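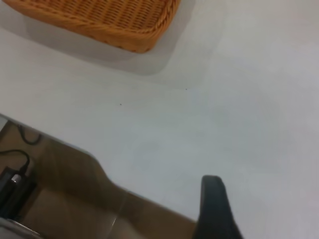 Borar pick kit, talk notes
6 min read

Start with the money. Kit is 4000, one arm, one gripper, wrist camera, the Lobo software for a year. After that 1334 a year for the software. Say the second number slowly, people miss it. Leandro missed it and he signs the invoices.

Who I am, quick. Run the packing room at Cladach. Gift baskets, mostly food. Not an engineer. Had the kit on trial since September. Paid for it ourselves in the end, no deal with Borar, say this early.

What we wanted: jars and small boxes into baskets. Dull job, sore wrists, hard to hire for before the holidays. Did NOT want a big cell with a fence round it.

Setup. Box says one afternoon. Took us 2 days. First day was all mounting and cables. The cables are too short if your outlet is where ours is. Plan the power before you plan anything else. Second day was calibration, Omid did it, ask him to stand up. Calibration wizard is good, clear screens, but it quits if you leave it and you start over. Go to the bathroom first.

Slide: wicker basket on the white table, wrist camera view. Leave it up a bit. Points to make while its up:
- camera rides close in, so the gripper is always in your picture, big and blurry along the bottom. Software masks it out. You get used to it
- white top was our choice. Manual says matte, mid gray. We went white as the packing tables were white already
- tiny dark specks on the white. You can see a couple. On our first settings the software wanted to treat specks like these as objects. Fix is minimum object size, second tab, not where you'd look for it
- braided rim. Thick, uneven, curves round at the corner. This is the hard part of the whole job

Rim stuff, go slower. The kit comes with a "bin" profile. Bin means straight plastic sides. Wicker is not that. Bin profile draws a nice straight line and the rim wanders off it, so fingertips catch on the weave. Ljubica made a new profile, rounded corner, bigger clearance, come in from higher up. Much better. Slower too, dont hide that.

Shadow. Basket throws a soft gray one on the table. Early on the edge finder liked the shadow more than the basket. Second lamp, opposite side, helped. Support suggested this, credit to them.

Support generally. Email only. Bongani Naidoo on their side was great, answered same day, sent us a config file that worked. When he was on leave we waited a week. Ask them who covers.

Grippers. Ships with the dark rounded fingertips. Fine on boxes. OK on jars if lids are dry. No good on cellophane, skip it, we still do cellophane by hand. Radamano sells softer tips that fit, havent tried, would like to hear from anyone who has.

Things I'd want fixed
- longer cables!!
- a soft basket profile out of the box
- wizard that saves where you were
- manual index. there isnt one

Would I buy it again. Yes for one product line. No for a shop that changes basket every week, you'd be redoing profiles all the time. Pouran disagrees with me on this and she is up after the break so argue with her.

If time: play the clip of the jar run, no sound. If no time go straight to questions.

Questions that always come up. Does it replace people, no, same crew, they do the ribbons and the checking. Is it loud, no, fan is louder than the arm. Can you rent, yes, ask Borar, I dont have the price on me.

Leave profile file link on the last slide. Omid has the USB stick if the wifi is bad agian.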